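小型アームのグリッパー選び:Bronetero 2本指とDomton 平行型
掲示板 > ロボットアーム > ハンド・グリッパー

1 kitchen_arm_b
はじめまして。日本語は母語ではありませんので、おかしい所がありましたらお許しください。

机の上でおもちゃの食品をつかむ試験をしています。比べているのは Bronetero の2本指グリッパーと、Domton の平行型グリッパーです。アームとコントローラーは同じものを使い、指だけを交換しました。各グリッパーで20回ずつ、いちごをつかんで皿に置く動作を行いました。

結果は、Bronetero が失敗9回、Domton はそれより少ないですが、置くときに皿を押してしまうことがありました。どちらを選ぶべきか、まだ決められません。

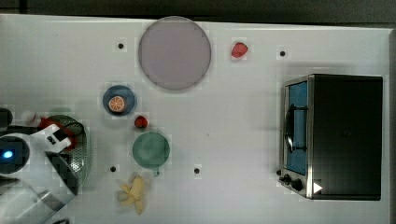 kitchen_arm_b(スレッド作成者・評価担当)

カメラは真上から机を見る位置です。平らな所に置いたいちごは、どちらのグリッパーでもあまり困りません。難しいのは、緑の縁の金網のざるに入っている物です。上からグリッパーが入ると、つかむ対象の一部が隠れてしまい、位置の推定が不安定になります。皮を開いたバナナも形が複雑ですので、つかむ点をどこにするか迷っています。

皆様はこのような場合、指を変えますか。それともカメラを増やしますか。

2 nejimaki
指より先にカメラだと思います。真上の1台だけだと、ざるの中は最後の数センチが見えないでしょう。手首にもう1台付けるだけでかなり変わりますよ。

3 tsumami59
>>2
私は反対です。手首カメラは配線が邪魔になるし、キャリブレーションも増えます。ざるに入る直前の位置を覚えておいて、あとは真下に下ろすだけで足りることが多いです。
それより指の幅が気になる。ざるの縁に当たっていませんか?

4 kitchen_arm_b
>>2 >>3
ご返事ありがとうございます。
縁には時々当たります。失敗の記録を見直しましたら、Bronetero の失敗9回のうち、縁との接触が原因のものが多かったです。最初の書き込みでは、置いてある場所を分けずに数えていました。これは私の説明が足りませんでした。申し訳ありません。

5 nejimaki
場所を分けていないなら、その比較はグリッパーの比較になっていないのでは。ざると机の上で別々に20回ずつ取り直した方がいいです。

6 prambridge_user
横から失礼します。うちは Prambridge のコントローラーですが、閉じる力の上限を下げたら柔らかい物の失敗が減りました。上限を下げすぎると今度は滑ります。設定値はグリッパーごとに合わせないと公平にならないと思います。

7 tsumami59
>>6
力の設定は同意。ただ、おもちゃのいちごは表面がつるつるの物もあるから、指先にシリコンを貼る方が早いかも。

8 nejimaki
指先に貼ると厚みが出て、余計に縁に当たりませんか。

9 tsumami59
>>8
薄いのを使えばいい。0.5ミリで当たるなら経路の方が悪い。

10 kitchen_arm_b
シリコンはまだ試していませんでした。まず、力の設定をグリッパーごとに調整して、次に「机の上」と「ざるの中」を分けて測り直します。カメラはその後で考えたいです。
一つ質問があります。Bălan の交換用の指を使っている方はいらっしゃいますか。細いと聞きましたが、Bronetero の本体に取り付けられるかどうか、説明書を読んでも分かりませんでした。

11 prambridge_user
Bălan の指は持っていますが、付けているのは Domton の方です。ねじ穴の間隔が合えば付くはずなので、ノギスで測って書いてくれたら手元のと比べます。

12 kitchen_arm_b
>>11
大変助かります。4月中に測って、ここに書きます。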